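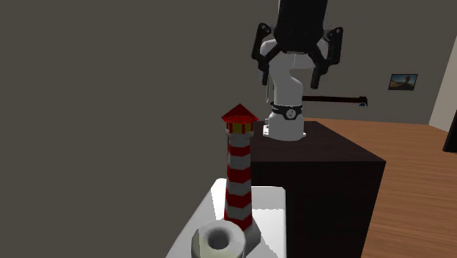

*Fig. 1. Computer rendering: white robot arm on a dark table.*

## Week 6: Who is the director talking to?

Welcome back! Last week we got through the short life of a film in development. Today is my favorite topic of the whole course – the pitch, and how a director's early talk about a project shapes the movie long before a camera rolls.

Our main case is *Wakwood*, the theme park fantasy Jiahui Hou spent years trying to get made. Read her October interview first. She never gives away the plot, yet you come out knowing just how the place should feel: lights going off ride by ride, one kid still inside the gate. That's wonderful pitching!

Compare it with *Brorkatberg*, Peter Urban's mountain adventure. His first outline ran 93 pages and had 2 endings. The studio, Clistico, asked for something shorter, and he came back with 87 pages and the same 2 endings. (I love this man.)

### Terms to know

- **Logline** – the story in a sentence or two
- **Treatment** – the story told in prose, present tense, no dialogue to speak of
- **Attached** – a name has agreed to take part, usually with conditions
- **Turnaround** – the studio lets go and another one may pick it up

Watch how loosely the press uses "attached." A writer and a director having lunch is often enough for a headline, so go back to the first report and check the verbs. "Has talked about" and "has signed" are miles apart.

### For next time

Watch the opening reel of *Işık* with the sound off, then again with it on. Write a logline after each viewing and bring both. Mine came out completely different, and I can't wait to hear yours.

Treatment drafts are due 16 November 2024, by email is fine.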